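Home | Visits | Workshop Notes | Archive | Contact

Filed under: Site visits / Assembly / Fault reports

Visit to the Tosholm assembly lab, 2019-09-07

I had asked to see the Istis cell on the strength of a talk given in January, where the gear assembly task was shown as more or less solved. By the time I arrived it had been stopped for a fault. Majdi Tannous, who runs the cell, offered to cancel. I asked to see the fault instead, and we spent most of the afternoon on it.

The job is small. A single arm picks up spur gears and fits them on a round plate, which lies on a dark cloth mat. Gear to gear, the teeth have to mesh, and the bore has to find its place without being pushed sideways. The controller logs every attempt, and the log stood at 1,358 attempts when the cell was stopped.

What went wrong is best told in order. The arm picked a gear, moved over the plate and began to lower. The controller reported contact early, at a height where there should have been nothing to touch. The search routine read this as a tooth landing on a tooth and did what it was written to do, which was to rotate a little and press again. It did this 3 times. On the last press the gear tipped in the fingers, slid along one pad and was driven into the plate at an angle. The force limit should have cut the motion on the first press. It did not trip until the plate had been shoved across the mat.

No one was inside the marked area and nothing broke. Gaétan Chisholm, the safety lead, logged it as a stop-work event all the same, and I think correctly. The limit had been treated as the protection for hands as well as for parts.

Two causes have been found so far:

The first is the zero on the force sensor. It was being set once at startup and then left alone. As the cell warmed up the reading drifted, and after a long run the offset was large enough to produce the false contact.

The second is a line in the search routine that raised the force limit for the length of the search. It had been added during tuning, when the gears were jamming, and never taken out. The review had checked the limit in the main program and had not opened the routine.

Chisholm is more bothered by the second than the first. Drift can be measured. A limit that changes inside a subroutine will pass any check that only looks at the top level, and he has asked for every motion file to be searched for the same call. Two more had turned up by the time I left, both in files inherited from the older Grewal cell.

Tannous has moved the zeroing step so that it runs before each pick, and has fixed the limit in the safety controller, where the program cannot reach it. The cost is cycle time. He would not give me a number until it had been run properly. The condition for release is 300 attempts in a row with no false contact and no travel of the plate, at reduced speed, with the guard closed.

I watched part of the slow running from behind the guard. The grip was the point I kept returning to. The fingers hold the gear by its teeth at either side, with a good part of it standing free above the tips, and it is easy to see how an off-center load could tip it. Tannous agrees that it is a weak point. He has a deeper finger on order from Eron but does not want to change the hardware and the software in the same week — if the fault went away he would not know which change had done it.

One point I raised and did not get settled: the tipped gear was never detected as tipped. The controller knows the finger opening and the force, and neither changed enough to raise an alarm. A check of the wrist camera view after each pick would be one answer. Chisholm wants it, Tannous thinks it will throw too many false stops under the present lighting.

I have asked for the release log when the run is finished and will add the result to this page.

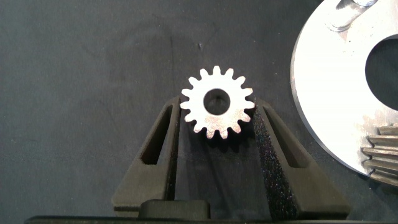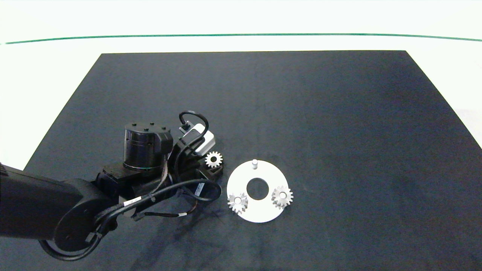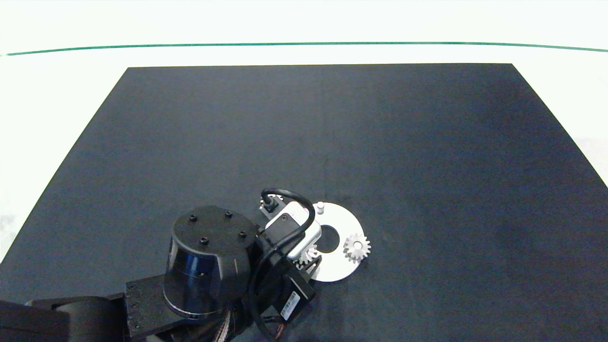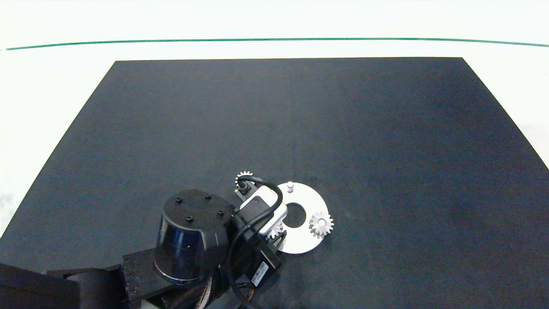 Last picture: one gear held up at the gripper, another on the right side of the plate.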